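At Sullineo, the rules for recording household tasks fit on one sheet. Operators who guide the grippers by hand must lay out every utensil before a take starts, with the target container in reach. A take longer than 65 seconds is thrown out. So is one where fingers touch the objects.
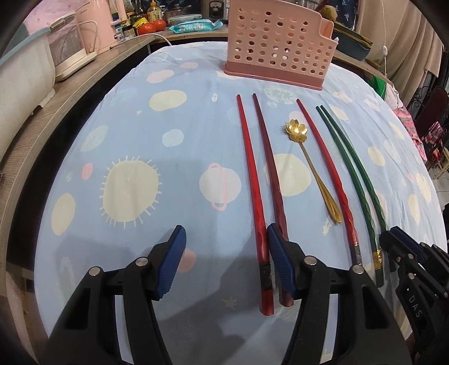

Another view comes from Susico, where a reviewer argued that chopsticks need a rule of their own – thin things lying side by side get picked up in pairs, and the log should say so.

The draft standard now asks for 30 takes per layout and a fresh layout after that. Comments close in April.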